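발표자 노트: "쟁반 하나면 됩니다" (장난감 주방 정리 이야기)
발표 15분, 질문은 남는 시간에

슬라이드 1. 제목
인사하고 바로 시작. 마이크 확인한다고 "아아" 하지 말 것. 작년 Sandville 모임에서 그걸 세 번 했고 녹화본에 다 남아 있다.
첫마디: "오늘은 장난감을 치우는 이야기를 하러 왔습니다. 더 거창한 주제를 기대하신 분은 커피가 뒤쪽에 있습니다."
웃음이 없으면 그냥 넘어간다. 기다리지 않는다.

슬라이드 2. 쟁반
빨간 플라스틱 쟁반과 파란 블록 하나. 화면을 띄우고 잠깐 입을 다문다.

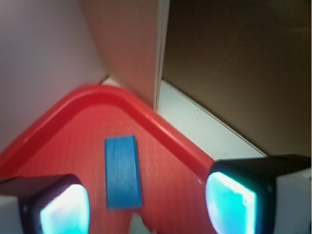

마지막 수정: 2026년 8월 23일

블록 하나에 쟁반이라니 과하다는 말이 객석에서 나올 것이다. 맞는 말이다. 우리 집 숟가락도 그런 대접은 못 받는다. 그래도 아이 눈으로 보면 사정이 다르다. 넓고 빨간 바닥에 파란 것이 놓여 있으면 설명이 필요 없다. 저게 물건이고, 저기가 자리다.
쟁반 바닥의 하얀 긁힌 자국도 가리킬 것. 새것처럼 보이는 교구만 내놓는 방은 대개 아이들이 못 만지게 하는 방이다. (Pristari 분들이 앞줄에 앉아 있으면 이 문장은 조금 부드럽게.)
색 이야기는 여기서 끝낸다. 색채 심리로 새면 4분이 사라진다. 지난번 리허설에서 확인했다.

슬라이드 3. 상자의 문제
Cloutier 놀이방에서 쓰던 방식 소개. 커다란 수납 상자 하나에 전부 쓸어 담는 방식이다. 장점: 빠르다. 단점: 다음 날 아침에 아이가 상자를 통째로 엎는다. 그것도 빠르다.
정리라는 말을 어른은 "안 보이게 하기"로 알아듣고, 아이는 "이제 못 찾게 하기"로 알아듣는다. 이 대목은 천천히. 필기하는 사람이 있으면 한 번 더 말해 준다.
상자에는 가장자리밖에 안 보이는 물건이 생긴다. 쟁반에서는 전부 한 층이다. 겹쳐 놓을 수는 있어도 파묻기는 어렵다.

슬라이드 4. 섞어 놓기
같은 자리에 물건이 여럿 놓인 모습. 싱크대가 딸린 장난감 조리대 위에 쟁반을 비스듬히 걸쳐 놓았다. 줄을 맞추고 싶은 분들이 계실 텐데 참으셔야 한다.
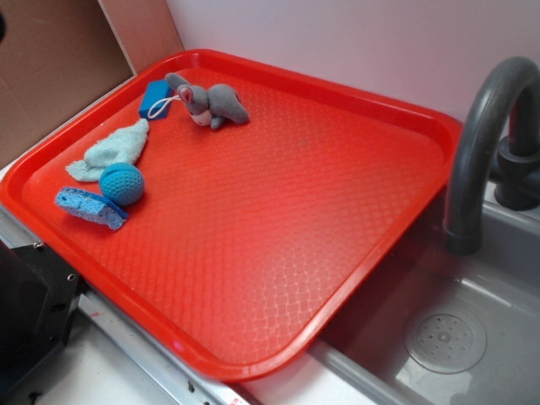 사진 2. 생쥐 인형, 블록, 수건, 공, 스펀지가 한 쟁반에

주방에 생쥐가 있다는 지적은 미리 받아 두겠다고 말할 것. 위생 점검이 나오면 제일 먼저 걸릴 물건인데, 아이들 사이에서는 대개 제일 먼저 팔려 나간다.
블록은 하얀 끈으로 생쥐에 묶여 있다. 여기서 질문을 던진다. "이건 한 개입니까, 두 개입니까?" 어른들은 꽤 오래 고민한다. 아이에게 물으면 "쥐 거"라고 한다. 분류는 그걸로 끝난다.
구겨진 수건은 펴지 않고 둔다. 공은 골프공처럼 오톨도톨하고 수건 끝자락에 걸쳐 있다. 스펀지는 납작하다. 이름표를 붙이지 않아도 손으로 구별할 거리가 꽤 된다. 촉감이라는 단어는 3번까지만 쓰기로 나 자신과 약속했다.
파란색 계열이 많다는 질문이 나올 수 있다. 답: 오히려 좋다. 색으로만 고르던 아이가 모양을 보기 시작한다. 더 캐물으면 쉬는 시간에 이야기하자고 한다.

슬라이드 5. 치우는 순서
Aušra Lill 선생님이 Tumville 워크숍에서 보여 준 순서를 그대로 쓴다. 출처는 꼭 말할 것. 지난 2월에 빼먹었다가 본인이 객석에 계셨다.
먼저 쟁반을 아이 앞에 둔다. 아이가 하나를 고른다. 고른 것이 갈 곳을 아이가 말한다. 어른은 그동안 손을 주머니에 넣는다. 마지막 단계가 가장 어렵고, 주머니 없는 옷을 입은 분들은 특히 고생하신다.
스펀지를 싱크대에 넣는 아이도 있고 생쥐를 싱크대에 넣는 아이도 있다. 둘 다 받아 준다. 목욕일 수도 있다.

슬라이드 6. 자주 듣는 반론
"집에 쟁반 둘 데가 없어요." 조리대 끝에 조금 튀어나와도 된다. 앞 사진도 싱크대 위로 넘어가 있다.
"물건이 200개인데요." 쟁반을 더 사지 말고 오늘 나올 물건을 고르시라고 답한다. 나머지는 벽장에서 쉬어도 삐치지 않는다.
"우리 애는 쟁반을 머리에 써요." 잠깐 쓰게 두시라. 벗으면 시작한다.

슬라이드 7. 연락처
유인물은 문 옆 탁자. 쟁반 어디서 샀느냐는 질문에는 모른다고 답할 것. 진짜로 모른다.
시간이 남으면 슬라이드 4로 돌아가서 생쥐 질문을 다시 받는다. 시간이 모자라면 슬라이드 6의 마지막 반론부터 뺀다.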